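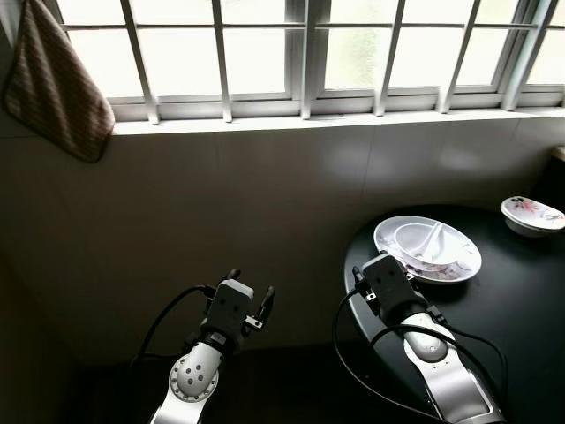
Nisden Indoor Daylight Log is a set of illuminance and humidity readings taken in residential kitchens, intended for work on daylight availability at counter height. Each record pairs a horizontal reading at the counter with a vertical reading at the window, plus air temperature and relative humidity. Window obstructions are coded separately from glazing type. A white metal grille of slender vertical bars and horizontal rails, set in front of the glass as at this window, is coded G2 in the obstruct field. A towel hanging over one end of the opening is coded with the suffix t (G2t), whatever its size. Curtains and blinds have their own codes and are not treated as hanging cloth.

Version 1.2
Released Mar 13, 2020
Maintainer: Soledad Rosales

Contents of the archive

readings.csv – all sensor readings, one row per interval
sites.csv – one row per kitchen, with window and counter attributes
flags.csv – quality flags, keyed to readings.csv by row_id
calib/ – calibration sheets for each Daltov logger, plain text
scripts/ – the import and flagging scripts used to build this release

Sites

The set covers 532 kitchens in two districts, Montes and Fornatari. Montes is mostly low apartment blocks with windows facing a street or shared courtyard. Fornatari is mostly detached houses, and a larger share of its windows face open ground. The district field should be included in any model that compares obstruction codes, as grilles are far more common in Montes. Kitchens without a window to the outside were excluded at enrollment.

Logging

Readings were taken with Daltov two-channel loggers at an interval of 600 seconds. The logger stores the mean of the interval. Minimum and maximum values were not kept. Each kitchen was logged for one continuous period, and the length of that period varies; see start_utc and end_utc in sites.csv. Logging began in September and sites were added as loggers came free, so season and site are partly confounded.

The counter sensor was placed face up on the work surface nearest the sink, clear of upper cabinets where the layout allowed. The window sensor was fixed to the inner face of the glass, facing out. Where a grille stood between the sensor and the room, the cable was run through the nearest opening and taped to the sill.

Fields in readings.csv

row_id – integer, unique across the file
site_id – joins to sites.csv
t_utc – start of interval, UTC
lux_h – horizontal illuminance at the counter, lux
lux_v – vertical illuminance at the glass, lux
temp_c – air temperature, degrees Celsius
rh – relative humidity, percent

Fields in sites.csv

site_id – text, five characters
district – M or F
aspect – compass direction of the window, eight-point
glazing – single, double or unknown
obstruct – obstruction code, see below
sill – none, narrow or deep
counter_tone – light, mid or dark
counter_finish – matte or glossy
start_utc, end_utc – logging period

Obstruction codes

G0 – no grille
G1 – horizontal rails only
G2 – vertical bars with horizontal rails
G3 – expanded mesh or perforated sheet
C – curtain
B – blind, any type
t – suffix, hanging cloth over part of the opening

Codes describe the window on the day the logger was installed. Residents were free to move cloth and open curtains during the logging period, and no attempt was made to track this. Treat the suffix as weak information.

Counter surface

Counter tone and finish were recorded by the installer against a printed card. Tone matters little for lux_h but does affect how much light reaches the underside of cabinets, which some users of version 1.0 asked for. Glossy surfaces spread or mirror window light depending on viewing angle, and the two-level finish field does not capture this. White and cream were both entered as light.

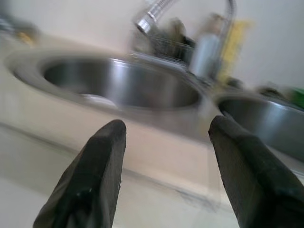
Countertop near a sink. Tone: light. Finish: glossy.

Range and clipping

The counter channel saturates at 2,000 lux. Intervals at that value are flagged CLIP in flags.csv and should be treated as censored, not as measurements. Clipping occurs mainly at south-facing Fornatari sites around midday. The window channel was fitted with a neutral filter and does not clip in this release. Filter factors are already applied to lux_v; do not apply them again.

Quality flags

CLIP – counter channel saturated
GAP – one or more intervals missing before this row
LAMP – electric light suspected
COND – humidity above the sensor's rated range
MOVE – step change consistent with a displaced sensor

LAMP is set by a rule on the ratio of lux_h to lux_v. It misses lamps switched on in full daylight and sometimes fires at dawn. The threshold is in scripts/flag_lamp.py and can be changed. MOVE was set by hand from plots and is conservative – a small shift along the counter will usually go unflagged.

Rows with flags are kept. Users who want a filtered file can run scripts/make_clean.py, which drops CLIP, COND and MOVE and leaves the others in place. The script needs 960 MB of free memory.

Known problems

Eleven Montes sites share a calibration sheet because their loggers were serviced as one batch. Differences between those sites below 3 percent should not be interpreted.

In version 1.1 the aspect field was rotated by one point for part of Fornatari. This is corrected here. Results that used aspect with version 1.1 need to be rerun.

Glazing is unknown for many older windows. Installers were told not to guess.

Privacy

Addresses and coordinates were removed. Site identifiers were reassigned at random for this release and do not match those in version 1.0.

Changes since 1.1

Corrected aspect for Fornatari. Split counter_tone and counter_finish into separate fields. Added COND flag. Removed two sites at the residents' request.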